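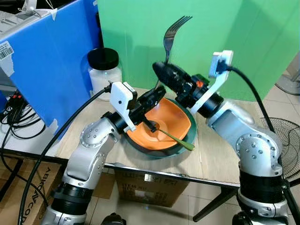 How many recorded examples does a two-armed robot need before it can learn a simple table-clearing task?
It depends on how much the objects and their positions vary. For our task, with a small set of tableware, we planned for up to 3,000 and ended up with 2,211 that were good enough to train on.

Project report: Collecting examples for tableware handling
Sylvie Lapointe and Kanchan Rana, Trarville

1. Aim
Our part of the Cloltidus project was to build the training set. Another group wrote the learning code, called Chan, and we handed them our recordings in batches. We did not train any models ourselves, so this report covers the collecting only.

2. Method
Every example is one attempt at one short job, such as lifting a plate or moving a spoon from a bowl. One of us drove the arms by hand control and the other started and stopped the recording, typed in the job name and reset the table. We swapped places when the driver got tired. Joint angles, gripper opening and camera pictures were saved together.

The job list had 26 entries. We wrote it in January and changed it twice. "Stack two cups" was dropped early on as the cups kept jamming together, and we put in two more plate jobs to fill the gap.

Plates took us longest to learn. A flat plate gives the fingers very little to hold, and if the gripper comes in too low it pushes the plate along the table. We found it easier to come in at the rim nearest the arm and close slowly.
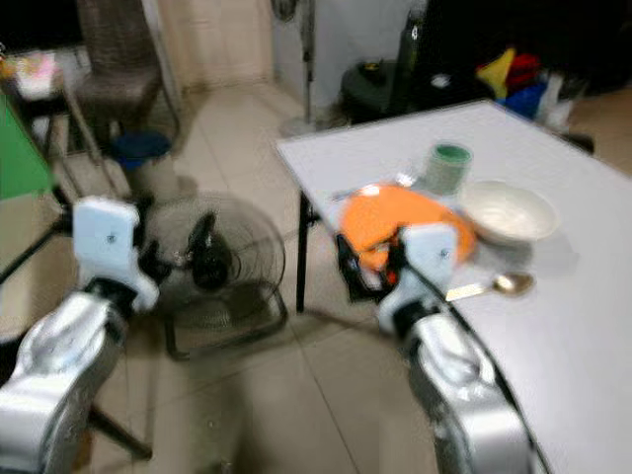

Figure 2. The right gripper at the edge of the orange plate, with the cup, bowl and spoon also on the table.

3. Checking the recordings
Each recording was played back once by the person who had not been driving. We threw out any with missing pictures, a wrong job name or a long pause in the middle. Failed grasps were kept if the driver tried again and finished the job, and these were tagged "retry". There are 241 of them in the final set.

The naming rules caused more trouble than the arms did. Sylvie used "dish" and Kanchan used "plate" for the first batch, and it took an afternoon to put right. After that we picked names from a fixed menu.

4. What we would change
Cutlery is under-represented compared with bowls. We would also save the reset time, which Chan's authors asked for after we had finished. The files and the job list are on the Teltby drive in the folder "tableware_final".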